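Workshop notebook, July
Natural dye bench, back room at Clurton

2 comments · 5 shares

Weld again, then. I said I was done with weld after last month's dishwater beige but Serpil turned up with two carrier bags of it from the bank behind Bredness station (with permission, she says, from a man in a hi-vis) and it seemed rude to let it go brown in the bags.

Stripped the stalks, chopped everything small, leaves and seed heads and the top of the stems. Last time I left it in great long pieces and I'm fairly sure that was half the problem. Ended up with 300 g of chopped stuff in the big enamel pan, covered with 3000 ml of tap water. Clurton water is hard as nails, which weld likes, so no chalk in this first lot. I want to see what it does by itself before I start fiddling.

Wool is the Vanhove undyed, 200 g in four skeins. Scoured last night and left in the sink with a plate on top. Mordant was alum at the usual rate, one hour at a bare simmer and then lid on overnight. Must remember to write the mordant rate ON THE LABEL this time and not on the back of my hand.

9.40 am. Pan on. Smells of boiled cabbage and something a bit like wet hay. Opened the window, got a face full of next door's bonfire, shut the window.

10.15 am. Steaming nicely, no bubbles. Colour coming already, a sort of weak tea. Keep it under a simmer! The brown comes out if you boil it, and I did boil it last time because I was on the phone to Grondico about the missing invoice. (Still missing. Ring them again.)

11.20 am. Strained through the old pillowcase. Much yellower than I dared hope. Squeezed the pillowcase out with the rubber gloves on and got it down my sleeve anyway, so my cardigan cuff is now a test piece too.

Skeins in at 11.30, one with a loop of string so I could fish it out early. That one came out after fifteen minutes and it's a lovely pale primrose, I'd happily knit a baby's hat in it. The other three had the full hour. Two of them are a proper strong lemon, really sharp, the sort of yellow that makes your teeth hurt. The third is patchy at one end where the tie was too tight. My fault. I retied the others in loose figures of eight and should have done that one as well but the kettle went.

Serpil wanted to try an iron dip on the patchy skein to cover it up. Half a teaspoon of the iron water in a bucket, in and out in under a minute, and it went a mossy olive that I like better than any of the yellows, annoyingly. She is being unbearable about it.

Then the obvious next question, which is what happens if you overdye the weld on something that's already blue. We have the dregs of the indigo vat and a fair bit of odd stuff that's been through it at one time or another. Theory says weld over a light blue gives you a clear spring green and over a dark blue gives you bottle green, and I've only ever gone the other way round, yellow first. For things that are light blue to begin with I'd start with the weaker second bath. You can always put it back in, you can't take it out. 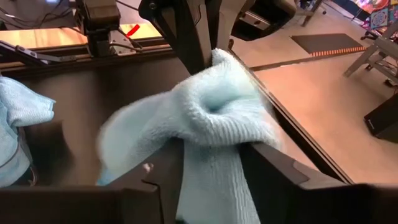

Notebook 4, p. 31

Fuzzy things are a different matter from skeins, mind you. A light blue sock with a bit of pile on it and a ribbed cuff is going to take up dye unevenly however careful you are, and if it's got any polyester in it (most of the fluffy ones have) the weld won't touch that part at all. So: no shop socks in the weld pot until I've done a burn test on a few threads. Serpil thinks the mottling would look nice. Serpil can have her own pot.

Second bath: same plant matter back in the pan with 1000 ml of fresh water and a pinch of chalk. Went bright the second the chalk hit it, like turning a lamp on. Put in one of the spare mini skeins and it's nearly as strong as the first lot, so the chalk is doing more than I'd given it credit for, hard water or no hard water.

To do:
light test, card half covered, south window
wash the patchy/olive skein separately, iron gets everywhere
new pillowcase
alum nearly out
ask about the woad seedlings before they bolt

3.50 pm. Everything rinsed and on the rack except the mini skein, which is having a bit longer in the pan.

Clurton Dye Bench notebook pages. Please ask before copying. Contact us | Back to top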